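Ask Riku Takeda what makes a good robot lab and he won't start with the robots. He'll show you a single sheet of paper, pinned up by the door at Lirberg, with the house rules for two-armed kitchen work. It is a lovely thing, and other labs have begun asking for copies!

The sheet grew out of a messy February, when the team went back through 2,504 recorded runs and found that 578 of them were no use for training. The arms had moved well enough. What let the runs down was the setting up: a door left at a different angle, a lid half latched, an operator who began before the second arm was in place.

So the rules deal with beginnings. Both grippers must be clear of the table and of each other before a run is started. The appliance door is set by hand to the position written on the task card, and food goes in a clear tub so that the wrist cameras can see it through the sides. Cables get a rule to themselves (the longest on the page), and it asks for enough slack at the wrist to let the joint turn fully. 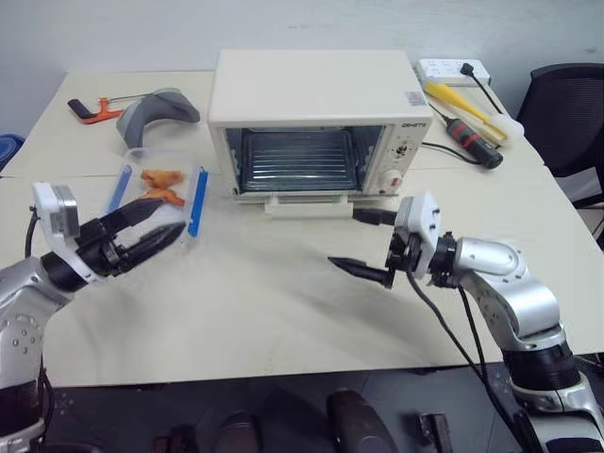 Both arms at the table, with the toaster oven open and orange pieces of food in the latched tub.

Thiện Vương, who wrote most of the wording, is proudest of rule nine. It says that anyone in the room may call a stop, visitors included, and that the person who called it never has to give a reason until the arms are still. Stops went up in the first fortnight, and she was delighted. People had been holding back.

Not everyone agrees on the details. Cường Khương, over at Diltitz, would like the tabletop stripped of everything the task doesn't need. Takeda prefers a bit of ordinary clutter, arguing that kitchens are full of it and a robot ought to learn among real things. The sheet currently lets the task card decide, and the two of them are still swapping long, cheerful emails on the subject.

A second version is due out on Tue 24 December, with a new section on heat.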